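Can a Machine Do Your Chores Yet? My Running List, Updated for April

I keep getting mail about the robot page, so I've gone through it again and moved a few chores up and a few down. Most of you want to know whether to hold off on buying a new vacuum, or whether the folding machine at the Blackwood home show was for real. I'll get to both.

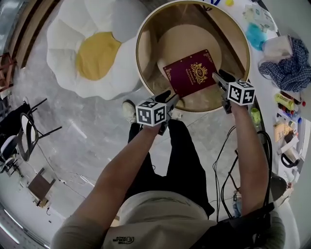 Picking up a book and putting it away

Harder than it looks, and I say this as someone who leaves cookbooks on every flat surface I own. A closed hardcover lying on a table is a nasty thing to grab with two fingers. It's wide, it's flat, the covers want to swing open, and a glossy tabletop lets it slide off sideways while you're trying to get under it.

You can try it yourself with two pairs of kitchen tongs (silicone tips, please, if you like the book). What worked for me was one pair holding an edge still while the other came in from the opposite side. Squeeze both toward the middle, tilt, lift. I dropped it 7 times before I got it onto the shelf, and I have a brain and a lifetime of practice! A gripper can do this move, and two grippers together do it much better than one. Going from "can pick up a book" to "tidies the coffee table while you're at work" is a long road, though. I'm leaving it at Not Yet.

Vacuuming

Yes, and it has been a yes for years. If you have mostly hard floors, a robot vacuum will keep up with crumbs and dog hair just fine. My tips haven't changed:

Get cords off the floor first. A phone charger will stop the thing dead, and it always happens in the room farthest from you.

Run it at 10 in the morning or whenever the house is empty. The noise is worse than the ads let on.

Empty the bin every single time, even if you have the kind with a dock.

Floor cushions, tassels and fringed rugs go up on a chair. I lost a lovely fringe this way.

I paid $500 for my Toker and I'd buy it again. It doesn't do the stairs, and it doesn't do the corner behind the toilet, so hang on to your old upright.

Folding laundry

The folding machine at Blackwood was for real in the sense that it folded shirts. Somebody had to clip each one to the front by hand, smooth it down and stand there. I timed a shirt of my own against it and I won, and I'm not fast. The Trakelia folder was listed at $1,089, and for that money I'll keep watching TV with the basket on my lap. Fitted sheets? Don't make me laugh. I can't fold those either.

Not Yet, but I did move it up one notch from last year.

Washing dishes

You already own this robot. It's the dishwasher, and it's wonderful, and the part it can't do is the part we all complain about. Loading means looking at a crusty pan, a wine glass and a lid from who knows what and deciding where each of them goes. I've seen videos of arms doing it slowly with a few plates that all match. My sink has never once held plates that all match.

If loading is what you hate, try putting a rack of plates in as you cook, biggest at the back, and leave the top for last. It helped me more than any gadget.

Clearing a workbench

I get this one from the garage crowd. Say you've got bottles on their sides, caps that have wandered off, a mug, a rag and some cardboard you might need. Could a machine sort it out? It could probably move things from one spot to another. Knowing which cap goes on which bottle, and that the cardboard is important to you, is where it all falls apart. We have a shared bench over at the Clarkgate workshop and half the people using it can't tell what's trash, never mind a machine.

What does help is a tray. Put everything loose on the tray, wipe the bench, then put things back one at a time. Whatever is still on the tray at the end of the day goes in a box with a lid. I give mine 18 minutes on the kitchen timer and stop when it rings.

Mowing

Yes, if your yard is flat and simple. Mine has a slope and a ditch, so I'm out. Pick up sticks and toys before every run, and keep kids and pets inside while it's going.

Window washing

Sort of. The stick-on kind does a decent job in the middle of a big pane and leaves a sad gray border all the way around. Use the safety tether. Do the edges yourself with a barely damp microfiber cloth and you'll be happy enough with it.

Still waiting on

Making the bed, cleaning the shower, getting the lid off the pickle jar, and putting groceries away. If you've got a machine at home doing any of these, write and tell me which one and what it cost you. I'll go through the list again after the summer.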